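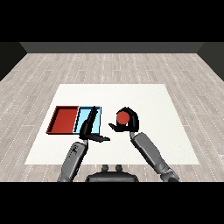
A red ball in hand, with a light blue tray and a red one.

About Pondgate

Pondgate is a toy and game library in Stendden. We lend out puzzles, board games, building sets, dressing-up clothes and all sorts of things that roll, and we love doing it!

We started with 132 toys on a few shelves behind the Van Dijk bakery, in a room that smelled of cinnamon until closing time. Now there are more than 1000 on the list and we have our own front door (blue, next to the bike shop, mind the step). Last year 261 families borrowed from us, and quite a few grandparents joined just for themselves. The long war games are nearly always out, so do reserve those.

Joining costs 40 euros a year for the whole household. You can take four items home at a time and keep them for three weeks, or longer if no one else is waiting. Lost a dice or a puzzle piece? Tell us when you bring the box back. We keep a big drawer of spares and there's a fair chance we can match it.

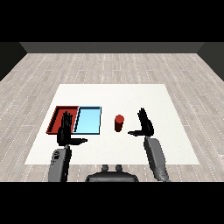
Red tray and sky blue tray, side by side on the white table.

Our catalogue runs on Onine, so you can search by age, number of players or how long a game takes, and see what's in before you set off. Each March we add new titles from the wish list by the till. Write yours on it, however odd – that's how we ended up with three kinds of marble run and a giant set of draughts.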